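Unit 6: Planning and budgeting for hand-held gripper sets
Course handout, revised 4 Apr 2024
Tutor: Nawal Gaber

6.1 What you are buying

Most first budgets list the grippers and stop there. A hand-held gripper used for recording demonstrations is one line of several, and it is often not the largest over a full year. The worked plan in this unit uses the Condton pair, bought through Enriquez, for a table-top sorting task with fruit and cut food on a patterned cloth.

Start with the task and write down the smallest and the largest item the jaws must hold. For food work the range is wide: a date at one end, an orange at the other. Jaw opening decides which model you can consider, so settle it before asking for a quote.
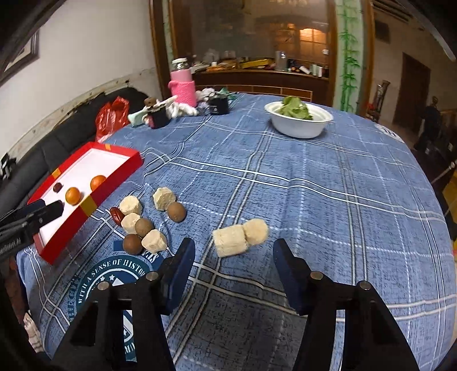 Jomar Estrella asked whether it would be cheaper to buy one gripper first and add the second in December, once the budget rolls over. It can be done, but check the delivery charge. In our plan it was the same for one unit as for two, and the two-handed tasks would have had to wait.

6.2 Worked costs

Grippers, matched pair: £1,261
Spare finger pads and pivot pins, one year: £344
Consumables (food, trays, cloths, gloves, bags): almost £700

Three points on these figures.

Pads are a wear part. Order spares with the grippers — a separate small order later costs more in postage than the pads do.

Food is a running cost. Put it under consumables, with its own code, and keep the receipts apart from any catering. Cut pieces need replacing more often than whole fruit, so price them per session and the whole fruit per week.

Staff time is left out above. Sutgate charges it to a different budget. If yours does not, add preparation and clearing up as well as the recording itself.

6.3 Planning the table

Decide early whether you will hire a room or use one you have. Furnished rooms give more varied backgrounds and need no building work, but you must allow for setting up and packing away each time. Measure the table and check that two people can work at it from different sides. A shallow tray with a light interior is a cheap purchase and keeps small items together when two grippers are reaching in.

Buy two of anything that gets sticky. This includes the tray, the cloth and the pads. Cleaning between runs takes longer than most plans allow. 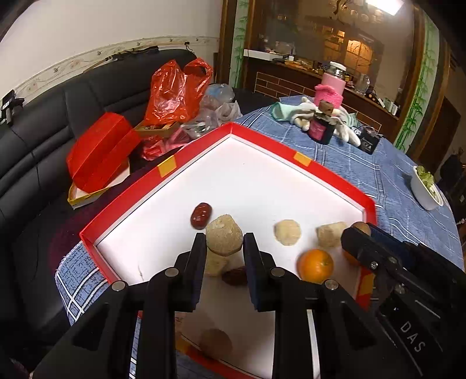 6.4 Before you sign the order

Ask the supplier for the following in writing:
Jaw opening, measured between the pads
Price and delivery time for pads, pins and screws
Who pays return postage on a faulty unit
Whether the price holds if the order is split

Zakholm will be used for the comparison exercise. Bring its price list and your own task sheet, with the smallest and largest items filled in.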